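Dye notebook, March
Onion skins on wool, batch 2512

Started 8:15 in the morning, rain, north window open a crack. Kettle on for the alum before I had my coat off. I have been waiting for this one since the Idstead fleece came back from the spinner and I am so pleased to finally have it in a pot.

What I want to find out: whether yellow onion skins at a fairly mean ratio will still give a proper gold on this wool, and how far the exhaust bath goes after that. Last winter's batches used skins at half the weight of the wool and came out a deep rusty orange. Lovely, but it eats skins at a terrible rate and we don't cook that many onions.

Yarn

Idstead wool, two-ply, worsted weight, undyed cream. 700 g dry, wound into seven skeins and tied loosely in four places with cotton. I used to tie in two places and spent whole evenings untangling, so four it is from now on. Ji wound them on the big swift and got them all so even that I feel bad about every skein I ever made.

Scoured last night with a little wool wash, hot water, no stirring, left in the pot until morning. The water came out the color of weak tea. Second soak was almost clear. There is still a bit of grease in skein 5, I can feel it near the tie, and I've marked it with a knot so we can see whether it dyes differently there.

Skins

147 g, weighed dry on the Trivar scale. That works out to 21 percent of the weight of the wool, a long way below what I normally use. All yellow onions, no red mixed in (went through twice, picked out three red bits and one sticker).

Catriona Drummond collected most of them from the market hall in Doltport, where the vegetable stall sweeps them up at closing and is glad to see them go. They were crisp and papery when she brought them in. A few had soft brown patches and went in the compost. I am keeping everything dry-stored in paper now after losing a whole winter's worth to mold in a lidded plastic tub, which still hurts to think about. Ordinary kraft shopping bags do very well. They stand up by themselves, they breathe, and you can put a hand straight in. Tops stay open for the first couple of weeks, then I roll them down.
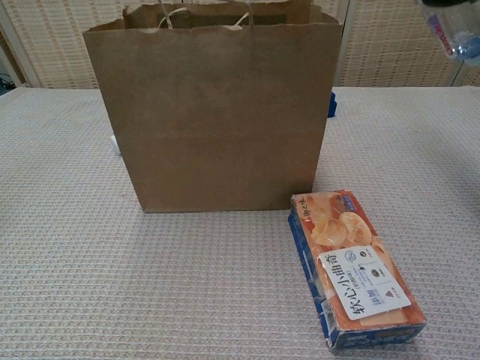 Mordant

Alum at 15 percent, so 105 g, plus cream of tartar at 5 percent, 35 g. Both dissolved separately in hot water first and then added to the big steel pot with enough lukewarm water that the skeins can move about freely.

Wetted-out wool in at 40 °C. Brought up very slowly to just under a simmer, which took most of an hour on the small ring. Held there for another hour. The lid was tilted and I turned the skeins over with the long rod every ten minutes or so, gently, lifting them from the ties.

Heat off, left in the pot to cool. I had meant to leave it overnight but I got impatient (surprise!) and took the wool out in the middle of the afternoon when I could hold my hand in it comfortably. Squeezed, not rinsed, wrapped in an old towel.

Note for whoever uses the alum next: the jar on the second shelf is nearly done and there's a fresh bag behind the chalk. The label on the jar says "soda" on the back from its previous life. Please go by the front. I'll make a new one.

Dye bath

Skins into the second pot while the mordant was cooling, covered with tap water and pushed down under a plate. They float like mad for the first quarter of an hour. Then they give up all at once and the water goes from nothing to a really astonishing dark amber. I never get tired of that bit. I called Ji over to look and we both just stood there with our faces in the steam.

Simmered an hour, cooled a little, strained through the muslin. Squeezed the skins out hard and kept the squeezings. The spent skins went back in a mesh bag in case I want them for the second bath.

pH strip came out a touch on the acid side, as usual with our water plus onion. Left it alone.

The run

Bath cooled to 40 °C again before the wool went in. Skeins 1 to 4 only, the other three held back for the exhaust. So for these four the ratio is more generous than 21 percent, of course. I should have thought of that when I was planning it, because it muddies my neat question about the mean ratio. On the other hand all the dye in the pot came from that one lot of skins, and the total across both baths is still what I wrote above. I'll judge it on the whole set.

After ten minutes: pale lemon, a bit patchy.
After half an hour: good clear yellow, patches gone.
After an hour at just under a simmer: gold. Proper gold, like the crust on a custard tart.

Pulled them there. I could have gone on, and there was clearly plenty of color left in the pot, but I wanted to leave something for the others.

Exhaust bath

Skeins 5, 6 and 7 into the same pot, topped up with a jug of water. Mesh bag of spent skins back in as well. Same rise in temperature, same hour.

These are a shade lighter than the first four and a bit warmer, leaning toward apricot. I think the warmth comes from the second boiling of the skins, since the last extraction usually throws more brown. Worth testing by itself some day with one small skein and no skins in the bag.

Skein 5, the greasy one: you can see it! A paler band as long as my thumb, exactly by the knot. Everything else on that skein is even. It's a very pretty demonstration of why we scour and I am going to keep it out for the beginners' afternoon.

Iron dip

Couldn't resist. Cut a short length off skein 7, dropped it in a jar of warm water with a pinch of iron, counted slowly to sixty. Went straight past olive to a mossy green-brown. Fished it out, rinsed it, then did a second length with a much smaller pinch and got a soft olive that I like better than anything else on the table today. Both lengths are pinned to the card on the facing page.

The iron jar, spoon and tongs are washed and back in their own box. If you borrow the tongs, put them back in that same box, please. One speck of iron in a madder pot and there goes your red.

Rinse and dry

Let all seven cool in their baths until early evening. First rinse ran yellow, second ran faintly yellow, third clear. Drop of wool wash in the second. Rolled in towels, walked on (socks off), hung on the rack away from the window.

Wet, the two groups looked very far apart. I expect they'll come closer as they dry. Will hold them up against the shade cards in morning light and write the result in the margin.

Lightfastness

Onion is known for giving its color away to the sun, so let's see how this one holds. Wound a strip of each onto a card: first bath, exhaust, exhaust with a lot of iron, exhaust with a little iron. Half of every strip is covered with black card and taped down. Two cards made. One is in the south window behind the loom, the other in the drawer marked TESTS. Check at the end of each month. Please leave the window card where it is even if it looks like rubbish.

My guess is the iron lengths hold best and the first bath drifts toward a dusty yellow by summer. Catriona says the exhaust skeins will fade first because there's less in them to begin with. A cake is riding on this.

Odds and ends

– The small ring is running hot again. On the lowest setting it still crept up past where I wanted it, and I had to slide the pot half off.
– Muslin is down to one decent piece. Could someone bring an old sheet?
– Leftover bath is in two lidded jars on the cold shelf, labeled 2512. Good for paper or for a bit of silk if anybody wants to play. Smells of soup. Use it this week or tip it.
– Spent skins went on the compost, string removed.
– Next time: mordant everything the day before so I can't rush it.
– Next time also: one pot, all the wool in together, so the 21 percent question gets a straight answer. I'd like to run it beside a set at 50 and a set at 100, small skeins, same fleece, same afternoon.
– There are enough dry skins left for the small skeins but not for a full batch. Catriona is going back to Doltport for more. Red onions as well this time, kept separate, because Ji wants greens.

Left at 7:30, hands yellow to the wrist.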